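Checking your cattle scale before fall weigh-up

Posted 9th September

I check our scale twice a year, once in May before turnout and again right before we start sorting calves, and I've gotten the job down to a morning. We run an old Omska set of load bars under the chute (bought used, over in Postton) and they're good bars, but any scale sitting in mud and manure all year is going to wander on you. So this is how I do it.

First, clean underneath. I mean really get under there! Take a flat shovel and a hose and clear out everything between the platform and the pad. One rock the size of a walnut, jammed in the wrong spot, will hold up a corner and you'll be reading light all day. While you're down there, look over the cables for chewed spots and check that the bolts are snug on both bars.

Next, make sure nothing is touching that shouldn't be. Gates, alley panels, the chain you hung up that one time. The chute has to float free. I grab the side and give it a good shove, and if it clanks against a panel I move the panel.

Turn the indicator on and leave it alone for a while. Then zero it with the chute empty and the tailgate in whatever position you'll be using when you zero between animals.

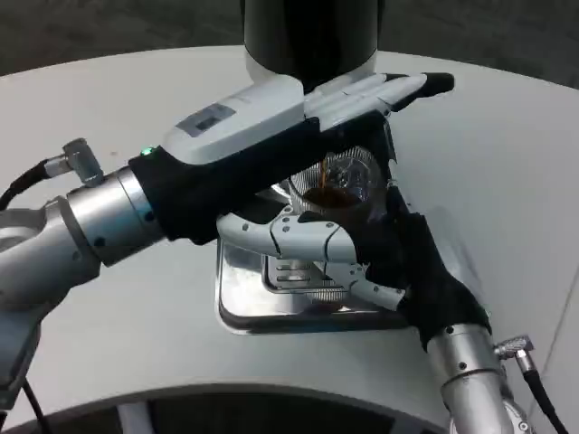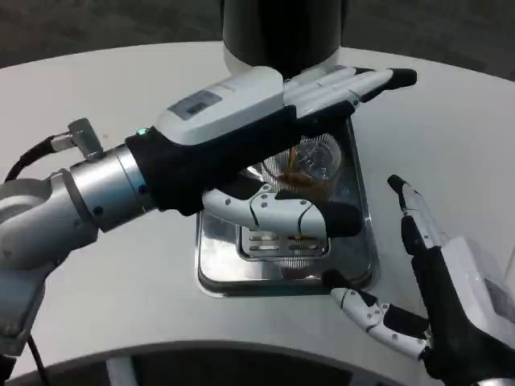
One reader wrote to me after last year's version of this page and said I'd skipped the corners, and that a scale can be dead on in the middle and way off at the back end where a calf likes to stand. Fair enough, so the corners are in now.

For the corner test you need a known weight. I use feed sacks from Thibodeau that I've put across the platform scale at the elevator, with the real weight written on each one in marker, because the number printed on the bag isn't close enough for me. Stack 6 of them over one corner, write down the reading, and move the same stack to the next corner. Do all four and then the middle. Mine came to 339 pounds at the elevator and I was within 2 pounds everywhere except the back left, where I had to shim the foot and go around again.

Then load it heavier. Sacks only get you so far, so if you have a gentle old cow, weigh her at the elevator or the sale barn and run her straight home and over your own scale. Ours went 1130 in town. Don't let her fill up on water in between or you'll be chasing a difference that's all in her belly!

Write it all down with the date. I keep mine in Trellum next to the calf weights, but a notebook in the vet box works fine. If your numbers are off by the same amount all the way up, redo the zero and try again. If they get worse as the weight goes up, that's calibration, so get out the manual for your indicator. And if you're selling by the pound off that scale, call your state weights and measures office first and ask what they require, since a home check like mine doesn't count as certified.

Last thing, zero it again between drafts. Manure adds up faster than you'd think.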